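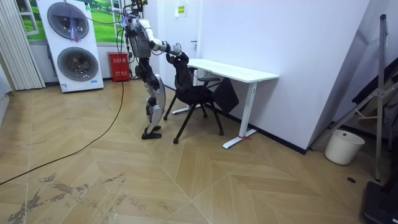
Search this guide Enter keyword Go

4. Putting the chair to the desk

This section assumes the Plindbridge desk is standing on its own feet and that the Dellix chair has been through section 3, including the step with the spring that everybody skips.

4.1 Before you start

Check the floor. On parquet, sweep first. A castor will find the one bit of grit in the room and write its name with it.

Leave the door clear, and leave a clear path to any fire extinguisher. Slamet Pattinasarany, who edits these guides, has asked for that sentence in every section, and now it is in this one.

4.2 Parking the chair

1. Stand behind the backrest, facing the desk.
2. Set the seat height so that the front edge passes under the desktop with 2 cm to spare. Measuring by optimism has been tried.
3. Take hold of the top of the backrest with both hands. One hand will do, if you enjoy watching a chair turn round to look at you.
4. Bend your knees a little and push slowly. Keep your toes back from the castors.
5. Stop when the seat is partly under the desk. The backrest should not touch the front edge.
6. Turn the chair until it sits square. Slightly angled is acceptable and, in our experience, permanent.

CAUTION: Do not steer by the mesh. It is there to hold up a back, and fingers pushed through it will stretch it.

CAUTION: Never lift the chair by the backrest alone. The base is heavier than it looks and swings towards shins.

4.3 If the chair will not go in

A castor may be up against one of the desk feet. Pull back some 10 cm, turn the base a little and try again. If it sticks a second time, look down before pushing harder.

Coats, bags and loose fabric hung on the chair should come off first. They catch under the castors and then blame the chair.

Note: Ridwan Ngui in the Wijaya workshop wishes it known that the desk is not a buffer. Repeated knocks loosen the leg bolts. Tighten them as shown in section 2.

Next: 5. Cable tray (optional, allegedly)

Zelgate Furniture Guides | Contact us | Copyright Zelgate | Back to top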